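Voneda opens bookings for Dokeo, a two-armed drinks service for hotels, canteens and meeting rooms

Wellalitz, April - Voneda, the small automation firm based in Wellalitz, is delighted to announce that its Dokeo drinks service can now be booked by hotels, staff canteens and conference centres. After 14 months of trials in real breakfast rooms and real office corridors (and a great many cups of tea drunk by the team along the way), the company feels that the time has come to let a wider circle of customers give it a go.

Dokeo is a robot with two arms that works at an ordinary table. It is set up to help with the sort of jobs that keep a member of staff standing at a drinks point all morning: holding a vessel under a tap, minding the tray and handling lids. Customers do not need to buy the robot. Voneda brings it in, sets it up, teaches it the layout of the table and looks after it for as long as the booking lasts.
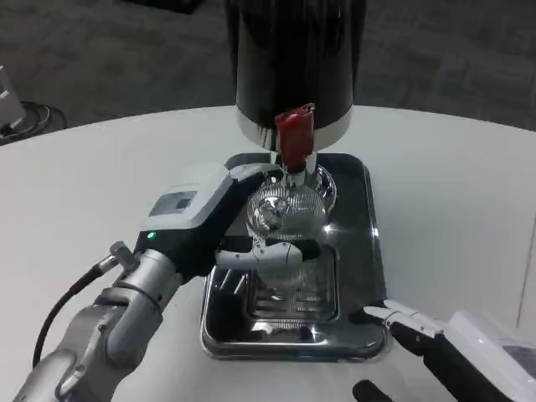

Dokeo holds a clear glass carafe beneath the red tap of a black drinks dispenser.

"We started with a very simple wish, and that was to fit in with what people already have," says Gunnel Sundqvist, who leads the Dokeo project at Voneda. "Hotels are fond of their dispensers, and quite right too. They have chosen them, they have paid for them, and their guests know how they work. So when we come through the door we would much sooner learn our way round your table than ask you to throw everything out and start again with ours."

That wish has shaped a good deal of the work. During the trials the team practised with 53 different jugs, carafes and glasses, many of them lent by customers who were curious to see how Dokeo would get on. Ribbed glass was a particular favourite of Sundqvist's, as it turns up on so many breakfast tables and deserves a steady, gentle hold.

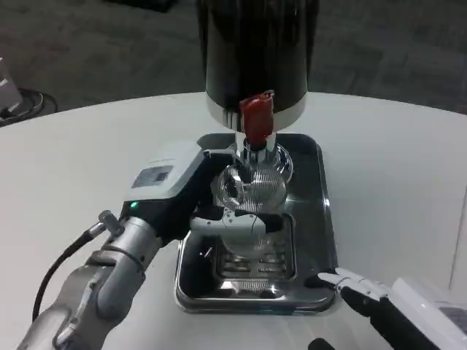
The left gripper steadies a ribbed glass over the drip tray, with the right hand close by.

One of the first businesses to sign up is the Onyshchenko family of guest houses, which will have Dokeo in its largest breakfast room from the start of the summer season. The kitchen team there has already spent several mornings with Voneda, talking over where the table should stand and which drinks ought to come first, and their suggestions have found their way into the service that every customer will now receive.

Dokeo can be booked with a choice of hands. Some customers prefer plain grippers, while others like the look and feel of the gloved hands, which Voneda offers for work with jars and lids. The two can be swapped by a Voneda fitter during a normal visit.
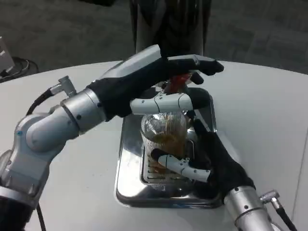

Both gloved hands at work, one on the ribbed jar and the other at a red object, likely a lid.

Bookings start at 3,000 euros a month, with delivery, setting up and a training morning for staff all included in the price. The shortest booking is 56 days, and customers who would like to stay on longer are warmly invited to talk to the team about it - there is nearly always something that can be arranged.

Voneda will also be holding open mornings at its Wellalitz workshop throughout April, from 9.30 until noon. Visitors are very welcome to bring their own jugs and glasses along for a try-out, and there will be coffee and buns for everyone who comes.

About Voneda
Voneda designs and hires out table-top robot services for catering and hospitality. The company is based in Wellalitz, where all Dokeo units are put together and tested.

Press contact
Gunnel Sundqvist, Dokeo project lead, Voneda, Wellalitz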